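Notebook Entries Projects People Search
Notebook > Drarora cell > Bench 2 > August

Bench 2, August, started 9:40 am

Purpose today: work out how much of the reset job can come off the bench operator, and write down what the job looks like once the arm has the bottle task. Ghauri asked for this before they commit to a second bench. Their line staff currently do the pick, the reset and the log by hand.

Layout as per the Zesetti sheet. Plate at the back, tray on the left, toaster oven on the right, bowls toward the front. Ketchup bottle starts on its side in the tray. Fruit stays on the table as clutter and is not a target in this block.

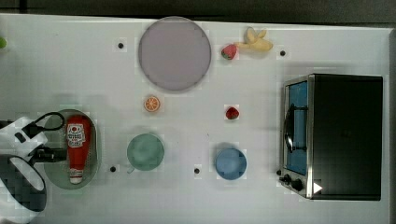 Bench 2, overhead. Fingers close to the middle of the bottle, bottle still in the tray.

Block A: 33 attempts at the bottle, same start pose. Operator (me) stood at the bench for all of them and reset by hand. Resetting took longer than the pick on nearly every attempt. The label has to end up facing the same way or the Irkance script flags the start pose and waits. I gave up trying to be quick after the third flag.

Notes on the operator's day, from the shift diary Ro-un Tak kept last month:

- Before the arm, one person did 114 picks in a shift and wrote each one up. Sore wrist mentioned twice.
- With the arm, the same person does no picks. They reset, clear flags and sign the log.
- Breaks are now tied to the block length. Ro-un doesn't like this. A block can't be paused partway without losing the start pose, so people hang on until the end of it.
- There is less talking. The old job had two people facing each other across the bench, and now the second one is at the desk with the script.

Last point isn't in the Ghauri request but I'm putting it in the report. Their floor lead will want to know before the rosters are redone.

11:15 am. Changed the approach height by 6 mm and ran Block B. Tray and bottle left where they were. Watched the cables at the wrist during the approach; they hang in long arcs toward the table edge and I want them off the surface before anybody else runs this. Clip order is with stores.
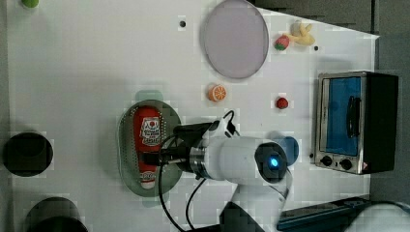

To do

1. Ask Irkance whether the start pose tolerance can be loosened for label rotation. If it can, reset becomes a one-hand job.
2. Mark the tray position. I've been lining it up by eye against the black dots and it drifts.
3. Write a pause step into the block so the operator can walk away. Ro-un to check the wording.
4. Pay grade question: resetting is graded lower than picking on the Ghauri sheet. Clearing flags isn't on the sheet at all. Pass to their HR contact, not ours to answer.
5. Rerun Block A with someone who hasn't used the bench. My reset times are no use as a training figure.

Log signed 12:05 pm. Block B numbers still to be copied over from the desk machine.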